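Print this story | E-mail this story

Robot software learns to ask before it grabs

Orkero, the robot software firm in Isen, will release an update in December that makes robot arms more hesitant. The company considers this progress.

The update changes how the planner handles a tool in the last moments before the fingers close. Older versions picked a grip from one look and committed to it, with the confidence of a man assembling a bookcase without the manual. The new one keeps checking its guess against the wrist view and backs off if the two disagree.

"It used to be fast and wrong," said Ah-rin Ban, who leads the perception group. "Now it is slower, and we have fewer holes in the wall." 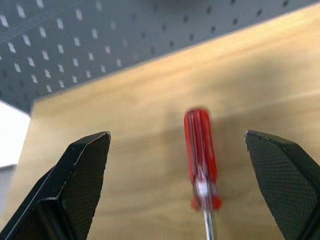

A red-handled screwdriver between the gripper's open fingers.

Screwdrivers got most of the attention. Clear plastic handles confuse depth estimates, and thin shiny shafts tend to vanish from them altogether — a poor quality in something you are trying to pick up. Ban's group ran 230 grasp attempts on hand tools with the new planner. It missed 16. The old one, given the same tools, missed 34.

The price is time. Each rejected grip sends the planner back to think for up to 10 seconds, and Karthikeyan Varghese, who wrote the retry logic, concedes that watching it do so is "not a spectator sport."

Customers can turn the checking off with a single setting. Varghese wanted to name it "optimism" but was overruled. It will ship as "legacy mode."

Contact the newsroom | Copyright Isen Runera, all rights reserved | Back to top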